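换季收毛线玩偶，我现在是这么弄的

我家的毛线玩偶和针织小物，以前全塞在一个塑料整理箱里，盖子一扣就不管了。结果去年九月翻出来一看，压扁的压扁，起球的起球，还有一股闷味儿！后来我换成了软边的布收纳盒，省心多了，顺手把步骤写一写。

**先准备这些**

- 敞口布收纳盒一个，浅色的最好（我的是在 Fakine 买的，31 块）
- 粘毛滚筒、软毛刷
- 一块旧棉布，盖在上面挡灰

**第一步：清一清**

拿粘毛滚筒轻轻滚一遍，别使劲，毛线容易被带起来。缝里的灰用软毛刷顺着纹路刷。要是洗过，一定等里面的填充棉也干透再收，我一般多晾一天，捏一捏厚的地方，不发凉了才算数。

**第二步：把盒子撑开**

布盒折久了会塌，先把四个角从里面往外顶一顶，立在平整的台面上。底部有褶子没关系，用手抹两下就行，我从来不熨。

**第三步：放进去**

长条形的东西（胳膊腿儿长的玩偶、围巾卷之类）顺着放，别对折，折痕特别难恢复。先放大的，小的再往空隙里填，填到离盒口还有两指就停手。
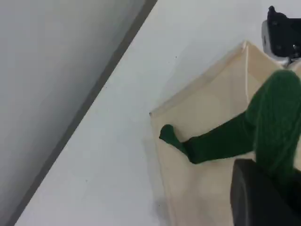
*深绿色的毛线织物躺在米色布盒里，细的一头朝里侧盒壁*

深色和浅色我会分开装。深绿、藏蓝这种容易掉毛的，沾到白毛线上真的要挑半天，别问我怎么知道的……实在只有一个盒子，中间垫一层薄棉布也凑合。

**第四步：盖布，上架**

旧棉布往上一搭，四边掖进去。盒子放在柜子上层，上头别再压东西。樟脑片我不直接放，用纸包好塞在角落里，免得贴着毛线。

过一两个月拿出来抖一抖，换个方向再放回去。要是已经有压扁的，挂在浴室里蒸一会儿热气，晾干以后用手揉松，我那只兔子就是这么救回来的，只是左耳朵还有点歪。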